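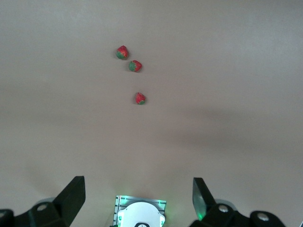

普拉莫拉（Plamora）是我们在共用工坊里搭的一台桌面采摘分拣臂，名字是队里随口起的，后来就懒得改了。项目页挂出去以后收到不少来信，问得最多的是夹爪，其次是花了多少钱，再其次是“我家没有车床能不能做”。能做！我们自己也没有车床。眼下的任务是从桌上拾取草莓：三颗果子散放在浅色桌面上，蒂各朝各的方向，上面两颗还挨得很近，夹爪得先想好从哪边下手。对我们来说，这种摆法比整整齐齐排一行有意思多了。下面把大家的问题归在一起答，答得有长有短，看我们踩坑踩得有多深。

为什么选草莓？

因为它刁钻。表皮软，形状不规则，一头圆一头尖，蒂上的叶子还会挡住抓取面。我们最早拿乒乓球练，练了两周觉得自己天下无敌，换成草莓的第一晚就捏烂了一整盒。另外一个原因很俗：练完可以吃（没掉过地、没沾过润滑脂的那些）。

整台机器花了多少钱？

材料加起来 595 欧元，不含工坊会费，也不含我们打废的耗材。最贵的是关节舵机，占了一大半。夹爪部分便宜得多，改了那么多版，每一版多花的也就是一点塑料和螺丝。如果您手头已经有一台旧机械臂，只做夹爪和手腕摄像头，100 欧元以内拿得下来。

夹爪的手指为什么做成平板？弧形不是更贴合吗？

我们也这么想过，第三版就是弧形的，样子很漂亮。问题在于弧形手指只跟一种大小的果子合得来，果子小一点就在里面打转。平板手指配合软垫，大小果都能应付，打印也快，平躺着打，不用支撑。手指末端切成方的，贴着桌面伸进去的时候比较好控制高度。张开时两指是向内倾的，这个角度试了很多次，太直了容易在合拢时把果子往前推。

两颗果子挨在一起怎么办？

这是我们目前最爱聊的问题！现在的做法是先抓落单的，再处理挤在一起的。如果全都挤在一起，程序会找一条能让两根手指同时插下去的方向，让手腕转过去。缝隙实在太窄，就用一根手指的侧面轻轻拨开，再重新看一遍。拨的动作很慢，慢到围观的人会开始替它着急。斜着挨在一起的比并排的好办，手腕稍微转一转，往往就能找到下手的位置。

识别用的是什么模型？要多少张照片？

一个很小的检测网络，输出两样东西：果子的位置，以及蒂到果尖的方向。第一批标了 400 张，能认出果子，但方向经常反过来，把蒂当成尖。加到 900 张以后方向才稳下来。别急着堆数量，我们后加的那批之所以有用，是专门挑了蒂朝下、蒂朝镜头、被叶子盖住半边这类难认的姿势。标注工具叫 Misex，是 Emese Sipos 写的，界面朴素得像计算器，但快捷键设计得极顺手，一根线从蒂拖到尖就算标完一颗。

摄像头为什么装在手腕上，不固定在桌子上方？

两种都试过。固定在上方的视野很稳定，标定一次能用很久，可是手臂一伸过去就把果子挡住了，偏偏是最需要看清楚的时候。装在手腕上，手指和果子能同时看见，最后那几厘米可以边看边修正。代价是线要跟着手臂走，我们的线断过不止一回。请务必在手腕处留出一圈余量，用软扎带，别用硬的。

手臂自己的影子会不会干扰识别？

会，而且一开始干扰得很厉害。手臂投在桌上的那一大片影子边缘模糊，落到果子上时，红色会变得发暗，网络的把握就往下掉。我们做了两件事：在训练照片里故意保留带影子的画面，再把顶灯换成两侧的柔光。第二件事效果立竿见影，建议先做。桌面尽量用哑光的浅色，亮面桌板会反光，我们为此白白调了一个通宵的参数。

夹力怎么控制？用了压力传感器吗？

没有。我们读的是舵机电流，合拢时电流一抬头就停，再松开一点点。听着粗糙，对草莓来说够用。软垫的作用比想象中大，我们试过硅胶、海绵和几种打印的软料，最后用的是薄硅胶片，能擦洗，粘上去也牢。海绵吸汁水，第二天那个味道……请不要用海绵。

控制程序跑在什么上面？

一台旧笔记本负责识别，一块单片机管舵机，中间走串口。我们把运动部分单独拆成了一个小库，叫 Dolan，别的手臂也能接，只要填好各关节的长度和限位。识别部分和它完全分开，您想换成自己的模型，改一个函数就行。文档还在补，写得不清楚的地方欢迎来信骂。

没有电子基础，从哪里开始？

从夹爪开始！单独做一个夹爪，接一个舵机，用旋钮控制开合，一个周末能做完。手动夹过几十颗果子之后，您会对“多紧算紧”有手感，后面写程序会轻松很多。我们带过的新人都是这么入门的，有一位原先连烙铁都没碰过，现在负责全部布线，焊点比我们谁都漂亮。

最容易做错的一步是什么？

手腕摄像头的标定。支架的螺栓如果没拧紧，手臂跑上半小时就会松一点，画面偏一点，抓取就总差那么几毫米，而您会以为是算法的错。我们为此重写过两次坐标换算，最后发现是螺栓。现在每次开机前先用手摇一摇支架，再放一颗草莓试抓，抓准了才正式开始。

一直运行安全吗？家里有孩子怎么办？

舵机力气不大，但夹到手指还是疼。请装一个急停按钮，放在大人顺手而孩子够不到的地方，直接切断舵机电源，不要走软件。手臂通电的时候，人不要把手伸进工作范围去摆果子，先停，再摆。

图纸在哪里下载？可以改了再发吗？

打印文件、接线图和两个程序库都在项目页的下载栏里，随便改，发出来时注明一下来源就好。夹爪目前有两个版本，新手请用标着“宽指”的那个。如果您做成了别的用途，请一定告诉我们，我们特别想看！有人在试着抓樱桃番茄，也有人拿去摆围棋子。

可以来现场看吗？

可以。我们在 Geswood 工坊，晚上七点以后一般有人，来之前写封邮件，确认当天机器没有被拆成一堆零件。十一月我们要换手腕关节，那段时间多半是拆开的，不过喜欢看内部结构的人来得正是时候。自带草莓者可以优先上手操作，品种不限，太熟的请留着自己吃。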